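Search this site Search
2 min read

The bench at Oltholm, and us

We've had the arm working our sample bench since February, so I finally put a little gallery together! I used to shuttle plates between instruments by hand all shift – now I mostly plan runs and chase odd results (and my wrists are thrilled). Both pictures are from our simulated bench. 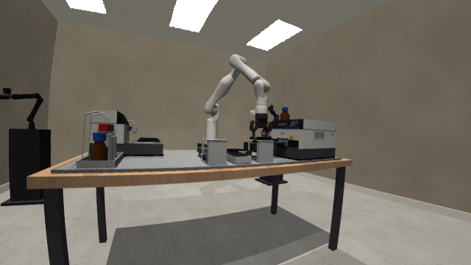
Gripper right beside the big instrument, just above a little gray module. Wanda Zalewska reckons the job got quieter but the thinking part got harder, and she'd still like more training than the 4 hours we were given.

Handing over the loading was weird at first. A full run is 60 plates, and I kept hovering. 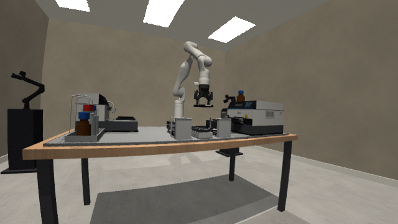
Flat black plate held up over the table, racks below. Do the evening people keep their hours, though? Shahla Ahmadpour asked me that in the comments last time, and yes – same hours, different tasks.

Contact | © Wondel | Back to top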